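# Skála market stall, 3 m frame with canopy

The Skála is a pop-up stall for outdoor markets, street fairs and town-centre events. It is the model most of our council and town team customers order when they are fitting out a row of matching pitches. Midura sells and hires it, singly or in sets.

Page last updated May 30, 2023.

## What you get

- Folding steel frame, powder-coated white
- Canopy in green, red or cream
- Back wall and 2 side walls, zip-fastened
- Front counter with removable top
- Carry bag with wheels
- Ground pegs and guy lines

Weights are not included. If you are trading on tarmac or paving you will need four, one per leg. Most event organisers ask for them whatever the forecast, so check your pitch terms before you order.

## Size and weight

The frame is 3 m along the front and 2 m deep. Headroom under the front valance is adjustable to three heights. Packed in its bag the stall fits across the back seats of an ordinary hatchback. Frame and canopy together weigh roughly 31 kg, so plan on two people to lift it.

## Putting it up

Two people can have the frame open and the canopy on in a few minutes. The walls take longer, mainly the zips, which are stiff when new. Fit the canopy before you raise the legs. Fit the counter last.

Please don't leave the stall up overnight unless the site is staffed and the walls are off. Wind damage to an unattended stall is not covered by the guarantee.

## Lighting

The roof bars take the Ulum clip-on light strip, sold separately. It runs from a rechargeable pack or from a site supply. For a winter market with late opening we suggest two strips per stall, one at the front and one over the counter. Ulum strips bought before April this year have the older clip and need an adaptor, which we send out free on request.

## Counter tops

The standard top is white and wipes clean. A Fostard top with a raised lip is available for the same frame and suits small goods such as jewellery, key fobs and sweets. Both tops fit the same brackets and can be swapped without tools.
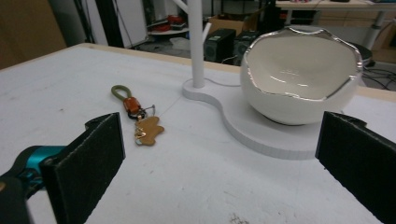
**Can I trade in the rain with this stall?**

The canopy and walls are waterproof and the seams are taped, so light to steady rain is fine with the back and sides fitted. Push water off the roof from inside if it starts to pool, and take the stall down in strong wind.

## Prices

| Item | Price |
|---|---|
| Skála stall, complete | £475 |
| Set of 6 stalls, complete | £2,855 |
| Set of 6 stalls, frames and canopies only | £2,000 |
| Fostard counter top | £58 |
| Ulum light strip | £34 |
| Leg weights, set of four | £62 |

The complete set includes spare pegs and a repair kit. Printed canopies are quoted separately and need artwork in advance.

## Delivery and hire

Single stalls go by courier. Sets go on a pallet and need someone on site to sign and a place to unload. Hire stalls are collected from our yard and must come back dry; a drying charge applies if they don't. Book early for November and December.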